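Jun 9, 2018

The woman who runs the laundry room at Gemell put the kettle on before I'd even sat down. She's been washing other people's sheets for 14 years, first at a motel out past Sudach and now for a guest house with more towels than I've owned in my life.

I'd come to ask about stains, but we got onto fabric softener first - she hates the stuff. "It coats everything," she told me. "You end up with a towel that feels lovely and won't dry your elbow." She uses a splash of white vinegar instead, and no, her sheets don't smell like chips. I checked!

What about hot washes? "People boil everything," she said. "I do most of mine cool and save the hot for tea towels." I confessed that I do my whole load on whatever setting it was left on, and she gave me a look I probably deserved. 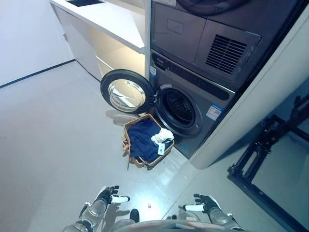

Washer with its door open, dryer stacked on top.

She leaves the washer door open between loads and wipes the rubber seal with an old face cloth. "If it smells musty, start there," she said, and then told me a long story about a sock that I've promised not to print.

Her favourite colour for sheets is still white, whatever the magazines say. We finished the tea and she sent me home with a jar of vinegar and a bag of pegs.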